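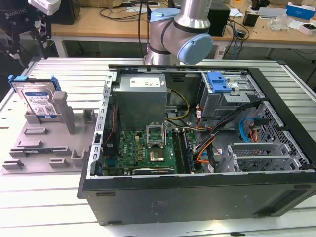

The desktop teardown cell at Arnley, with the hard drive in its fixture plate and the tower on its side.

Gripper trials: where we have got to

Those of you who read the last newsletter will remember that we promised an update on the gripper comparison, and then space ran out and it had to wait. So it gets a proper slot this month, and thank you for your patience (and for the many emails asking, which were lovely to get).

The question we started with sounds simple. If one arm is going to work on an old desktop computer, handling the drive, the memory and the cables, which gripper should be on the end of it? Na-rae Lim picked 3 to try. The first is the Robotiq, which most of you have met. The second is a narrow parallel gripper from Tindard with long flat jaws, and the third is the soft-fingered one that So-ying Kao has been building with the Salisa group. Each one is down for the same 18 tasks on the same kind of tower, and we plan 500 attempts per gripper before anyone is allowed to declare a favorite. Na-rae is very firm on that point.

The Robotiq went first, and it has been good company. It takes hold of the hard drive squarely, and it copes well when the drive is a little off from where the software thinks it ought to be. The trouble comes deeper in the case. With the power supply close by and wires running across the inside, there just isn't much room for the linkage to open, and we have spent many hours teaching it to come in at an angle. Memory modules are still its weakest task by a long way.

The Tindard jaws are the opposite story. They slip down beside a memory module beautifully, and everyone in the room cheered the first time - yes, really, cheered - but they let a drive tilt if the grip is even slightly high. So-ying has glued thin rubber pads to the tips and thinks that will take care of most of it. The soft fingers have only had 32 attempts so far, which is far too few to say anything fair, although they are wonderfully gentle with cables and we are all quietly rooting for them.

One lesson has nothing to do with grippers. The fixture plate turned out to matter more than any of us guessed. We are on a new layout now, with taller posts, and the scores went up for both grippers in the same week we switched to it. That meant throwing out the early runs and starting the count over, which hurt a bit, but the numbers would not have been comparable otherwise.

Next up is the controller. Song, our newer force controller, goes on the arm as soon as the soft-finger runs are finished, and we will repeat the memory tasks with it for all the grippers. We hope to have full results to share at the open afternoon in June. If you have a dead desktop tower at home that you would be happy to part with, please do write to Na-rae. Older ones with plastic drive rails are especially welcome!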